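Home Notebook Archive Tags Older Newer

17 September 2018

Long day, good day, sore neck. I came in planning to spend the morning on the grasp planner and of course spent it on timestamps instead. The wrist readings and the joint states have been drifting apart since I moved the logger onto the Vuline box, and I kept blaming the network. Wrong! I was stamping the wrist messages when they got written to disk and the joint messages when they arrived, so under load the two streams slid away from each other by up to 107 milliseconds. Which explains why every contact event in last week's logs looks like the arm could see the future.

Fixed it before lunch, two lines. I'm not going to think about how many hours I spent on those two lines.

After that Xiaoqing and I went back to the stool. She wrote the new bimanual layer (it's called Luo in the repo, no idea why, it was called that when I got here) and I own the bit underneath that turns her poses into something the joints can follow without complaining. The stool is a mean little test for both of us. It's white plastic with screw-on legs, so you've got threads to line up, and all those legs standing up in the air are obstacles for whichever arm isn't using them. My collision model had the legs as skinny capsules and the sockets as nothing at all, so the planner was perfectly happy to drive a gripper straight through the ribbed part. I added the sockets this afternoon and padded the legs a bit.

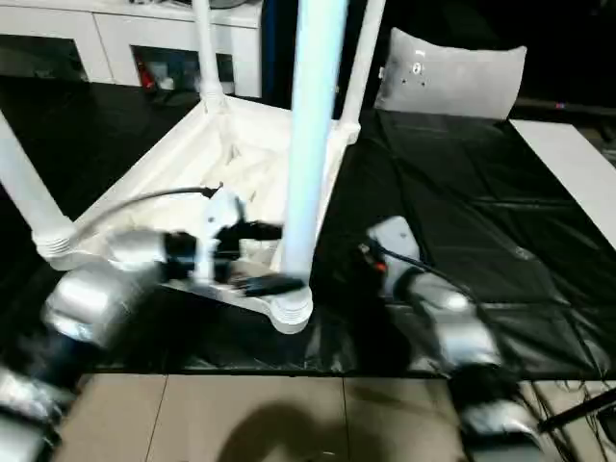 Left arm reaching in over the frame by the light blue leg, right gripper down on the black sheet.

The left side is where the interesting trouble is. To get at the front leg from inside the frame, the wrist has to come over the raised edge and then tuck in close, and the redundancy resolver loves to flip the elbow right at that moment. I put a cost on elbow velocity and it calmed down a lot, but now it takes the long way around on some starts and Xiaoqing says it looks like it's trying to remember where it parked. Fair. I'll try warm-starting from the last good solution tomorrow instead of cranking the weight up more.

Perception was its usual self. White stool is fine, shiny black sheet is a nightmare — every crease throws a highlight and the depth comes back full of confetti. I've been masking out the table plane and hoping, but the plane fit gets dragged around by the wrinkles. Xiaoqing wants to swap the sheet for something matte. I kind of want to keep it, the Skotberg people won't have a nice matte table either, and I'd rather find out now. We left that one unsettled.

Ran the replay suite before going home, 104 recorded starts. 100 planned clean, which is way better than Friday. The other four all die in the same spot, the elbow thing again I bet, but I was too hungry to dig in.

Must remember to push the logger fix to the Weslow branch too, they're still on the old one. And buy coffee.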